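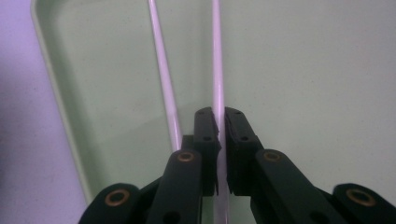 Would you pay to train for a trip nobody has sold you?

Waldemar Czerwiński has heard the pitch many times. A person signs up for a private spaceflight course, spends two weeks in a flight suit, and goes home with a certificate. What the certificate gets you is harder to pin down.

"It gets you a frame to put it in," he says. "I've asked three of these companies which launch provider accepts their training. I'm still waiting on two of them."

Czerwiński spent 14 years teaching pressure suit safety before he went to work for Eveck, a small firm that reviews training programs for insurers. I called him after reading the brochure for Clollano, which offers a "spaceflight readiness" course and says 2,000 people have asked for a place. Asking is free, he points out. The brochure doesn't say how many paid.

He isn't against the classes themselves. Centrifuge time is useful, and so is learning how your stomach behaves on a parabolic flight. His trouble is with the word "readiness."

"Ready for what vehicle? What seat, what suit, what hatch? You'd have to learn all of it again."

Firdevs Dağdelen, who runs the course at Clollano, sees it differently. "We never promise a flight," she told me. "We give people a head start."

I asked how much of a head start. She said a new syllabus would be out in December and would answer that – the current one doesn't. When I passed this along to Czerwiński, he asked me to send him a copy when it arrives.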